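Buscamos gente con paciencia para ordenar cajas (y con ganas de jugar un rato)

31 de julio de 2019

¡Hola! Soy Jeptoo Biwott y llevo la parte de juegos de mesa de Bestura, el taller donde preparamos Telis. Telis es un juego de guardar cosas en una caja, así de simple, y después de darle vueltas desde marzo necesitamos que lo pruebe gente que no seamos nosotros, porque Ctibor y yo ya nos sabemos todas las trampas de memoria.

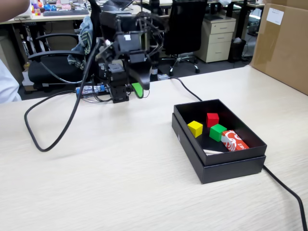

La caja negra con los cubos amarillo, rojo y verde: 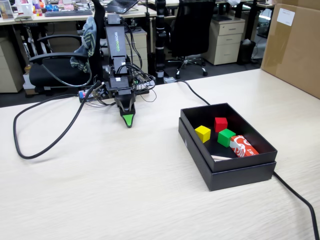 La idea es que cada persona recibe una caja abierta, unos cubos de madera y unas cuantas piezas menudas, de esas que en casa acaban siempre en el fondo de un cajón. Tú decides dónde va cada cosa. Luego sacas una tarjeta que te lo complica (que el rojo no puede tocar la pared, que el verde tiene que quedar delante, ese tipo de maldades) y vuelves a colocarlo todo. Parece una tontería hasta que te toca la tercera tarjeta, te lo prometo.

Qué pedimos. Que tengas 16 años o más, que entiendas bien el castellano escrito (las tarjetas tienen bastante texto) y que puedas distinguir los colores básicos, aunque si eres daltónico escríbenos igual, que queremos hacer una segunda versión con símbolos y nos vendrías de maravilla. No hace falta haber jugado a nada parecido. Casi mejor si no.

Cada sesión dura 2 horas con una pausa en medio para café. Estarás sentado a una mesa, con Ctibor Halás o conmigo al lado tomando notas. Al final hay un cuestionario cortito y charlamos un poco sobre qué te ha aburrido y qué regla no se entendía. Por favor, si algo te parece malo, dilo, que ya tenemos a nuestras madres para los piropos.

Pagamos 21 euros por sesión y te guardamos un ejemplar cuando salga la primera tirada, que será de 100 cajas. Si vienes a 6 sesiones, tu nombre va en las reglas, en la página de agradecimientos (con la letra pequeñita, pero va).

Tenemos turnos de mañana y de tarde de lunes a viernes. Los sábados todavía no lo sabemos, depende de si nos dejan la llave.

Para apuntarte, pásate por el mostrador de Bestura o deja una nota en el buzón de la entrada con tu nombre, un teléfono y las horas que te vienen bien. Pon «Telis» bien grande en el sobre, que en el mismo buzón entra el correo de Fususex y ya se nos han mezclado cosas. Si quieres venir con alguien, apuntad los dos nombres en la misma nota e intentamos poneros en el mismo turno. ¡Y si tienes dudas, llama al timbre de arriba, el de abajo no suena!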